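パローラ荘住民の会 秋の定例会 議事録(という名のおしゃべり記録)

日時:2024年10月5日 午後2時から4時すぎまで
場所:1階ラウンジ
記録:今回のくじに当たった3階の者

今回の書記は私です。前回の書記さんの議事録がとてもきちんとしていたので、かなり緊張しながら書いています。字が汚くてメモが読めないところは、あとで何人かに聞いて埋めました。抜けがあったら掲示板の横の封筒に紙を入れておいてください。直します!

1 前回の確認
4月の会で決まった自転車置き場の区画シールは、全戸分貼り終わりました。2台目以降は裏の屋根なし側へ、というのも今のところ守られているようです。ただ、子ども用の小さい自転車を1台と数えるのかどうかでまた話が戻ってしまって、ここで15分くらい使いました。結論は「補助輪つきは数えない」。うちの子のはちょうど先月補助輪を外したところなので、私はちょっと損した気分です。

2 会費と残高
共用の財布の残りは1,171円でした。読み上げられたとき、一瞬みんな黙りました。夏の打ち水大会で氷を買いすぎたのが響いています(買ったのは私を含む数人です、すみません)。1世帯1,000円の半期分を今月中に集めます。集め方は去年と同じで、封筒に部屋番号を書いて集金箱へ。おつりは出せないので、ぴったりでお願いします。
振込にできないかという意見もありましたが、手数料の話と、誰の口座にするのかという話で止まりました。次回また話します。

3 本の交換棚
今日いちばん盛り上がったのがこれです。階段下の棚の本が、春に数えたときは134冊だったのに、今回数えたらずいぶん増えていました。持って帰る人より置いていく人が多いわけですね。床に積まれている分もあって、掃除機がかけられないという苦情が出ました。もっともだと思います。
いろいろ案が出て、次のように決めました。
・置いてよいのは1回につき3冊まで
・百科事典、古い時刻表、問題集(書き込み済み)は遠慮する
・半年動かなかった本は、アシュビー通りの古本屋さんに引き取りを相談する
・料理の本だけは別の段にまとめる
最後のは私の提案です。煮物の本を探すたびに推理小説を全部どかすのがつらくて。賛成が多くてうれしかったです。段の札は私が作ります。
ちなみに上巻だけ消えている時代小説、心当たりのある方はそっと戻してください。下巻から読み始めた人がいて、誰が誰の敵なのか全然わからないそうです。

4 読書会(お試し)
棚の話の流れで、せっかく本があるのだから月に一度くらい集まって読もう、となりました。参加したいと手を挙げた人が思ったより多く、ラウンジに入りきるのか心配になるほどでした。1回目は短編にします。長いものだと読み終わらないまま来る人が出る(私です)ので、20ページくらいまでのものを選びます。
飲み物は各自持参、お菓子は持ち寄り自由。ただし、粉の落ちるものは避けてほしいという声がありました。きな粉餅を考えていた方、ごめんなさい。
始まる時間は夜7時半と8時で割れて、結局7時45分になりました。半端ですが、覚えやすいといえば覚えやすいです。
朗読の係は決めず、その日読みたい人が読みます。声を出すのが苦手な人は聞くだけでも歓迎です。

5 廊下の電灯
2階の奥の電灯がまたちかちかしています。管理会社のトゥヴァーノさんには連絡済みで、部品待ちとのことでした。夜に帰る方は足元に気をつけてください。入居当時の古い器具なので、同じ型はもう作っていないらしく、別の形になるかもしれません。電球色がいいか白い色がいいか聞かれ、電球色の希望が多かったので、そう伝えてもらいます。

6 ごみ置き場のネット
カラスに負けています。重りを足す案と、プラルティックス製の折りたたみ箱を買う案が出ました。箱のほうは見積もりがまだなく、さっきの残高を思い出してみんな静かになったので、まずは重りでしのぎます。重りは水を入れたペットボトルで十分という話になり、2リットルの空きがある方は23日までに集積所の棚へお願いします。ラベルははがしておいてもらえると助かります。

7 その他
・屋上の物干し場は、強い風の日は使わない。靴下が隣の駐車場まで飛んだそうです。持ち主はまだ現れていません。緑のしましまです。
・非常階段に置いてある植木鉢は、今月中に各自の部屋へ。ここは毎回言っているので、今回こそお願いします。
・年末の大掃除の日は、次の会で決めます。窓ふきをやりたい人がやたら多く、排水溝をやりたい人がゼロなのは去年と同じでした。くじにしましょう。

8 次回の書記
くじの結果、1階の角部屋の方になりました。ノートと、インクの出にくいペンを一緒に引き継ぎます。ペンは買い替えたほうがいいかもしれません。
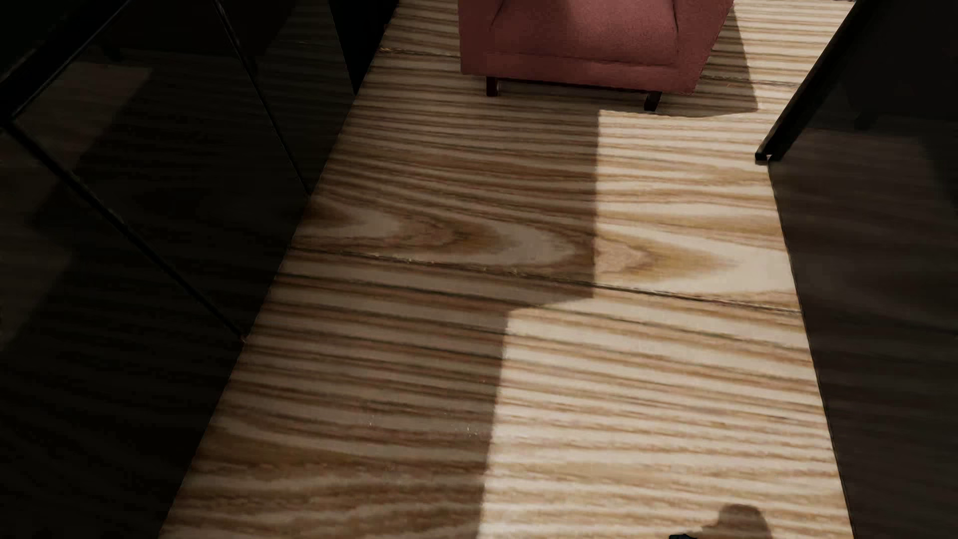
赤いひじ掛け椅子と板張りの床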